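Last updated: 7 December 2023

The Mending Rooms of Fisholm

The municipal repair service in Fisholm occupies the ground floor of a former grain exchange, two streets back from the harbor. It opens at nine, and by a quarter past the bench along the front window is usually full. Residents bring lamps, radios, hand mixers, sewing machines and bicycle pumps, most of them wrapped in towels or carried in shopping bags. Each item is entered in a ledger with the owner's name and a short account of the trouble. In the past year the ledger recorded 966 entries.

The service was established after the town council reviewed what it spent on hauling household goods to the regional landfill. Small appliances made up a modest share of the weight and a large share of the complaints, and many of them had been discarded with nothing more serious than a broken switch or a loose cord. The council set aside two rooms and a budget for parts, and it appointed Dinesh Kandasamy, formerly an instructor at the technical college in Veltel, to direct the work.

Mr. Kandasamy began by setting rules that have changed very little. The owner must be present for the repair. No item is accepted if it cannot be carried in by one person. A charge is made for parts and none for labor. If a repair would cost more than half the price of a comparable new item, the owner is told so before any work is started, and the decision is left to the owner.

"Most people who come through the door have never seen the inside of the thing they own," he says. "We ask them to sit down and look at it with us. Some of them come back with a screwdriver of their own."

The first difficulty is often getting inside at all. Cases that were once closed with four plain screws are now glued, clipped or sealed with fasteners that call for a special driver. The workshop keeps a drawer of 15 such drivers, several of them ground to shape on the premises when the proper tool could not be bought. 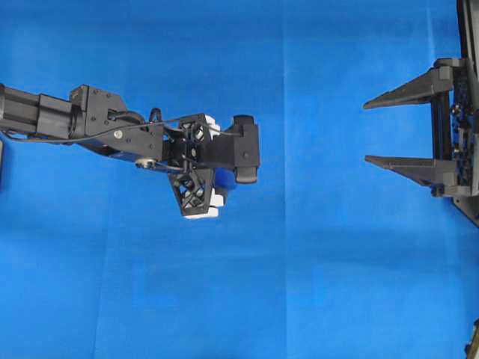
The question of fasteners has become the service's chief concern in its dealings with manufacturers and lawmakers. In August it submitted a written statement to the provincial assembly, asking that household goods sold in the region be made so that they can be opened and closed again without damage. The statement argues that the principle is well understood in other kinds of equipment. A kettle with a bonded base offers no such guidance, and the first attempt to open it is commonly the last. The assembly has acknowledged the statement and referred it for study.

Spare parts present a second problem. The service buys cords, fuses and switches in bulk, but motors and control boards must be found one at a time. Two neighboring towns, Bulleo and Bhat, have agreed to share a common stock, and a van now makes the circuit twice a month. Bhat holds the larger motors, having the drier storeroom. Bulleo has taken charge of sewing machine parts, a matter of some local pride, as the town once had a factory that made treadle stands.

The arrangement has required more paperwork than its founders expected. Each town keeps its accounts differently, and for the first season parts were sometimes charged twice or not at all. A single form was adopted in the spring. It runs to four pages, and Mr. Kandasamy would like it to be shorter.

Training has grown alongside the repairs. An evening course in basic electrical safety is offered in the rear room, where the old weighing scale is still bolted to the floor. Students learn to test a cord, replace a plug and recognize the faults that should be left to a licensed electrician. The course is open to anyone over the age of sixteen — retired residents make up the larger part of each class — and those who complete it may assist at the front bench under supervision.

Not every item can be saved. Those beyond repair are stripped for usable parts with the owner's consent, and the remainder is sent to the recycling depot in Veltel. The ledger notes these as well, in the same hand and with the same care. The council will consider the budget for a third room at its next session, along with a request for longer opening hours during the winter months.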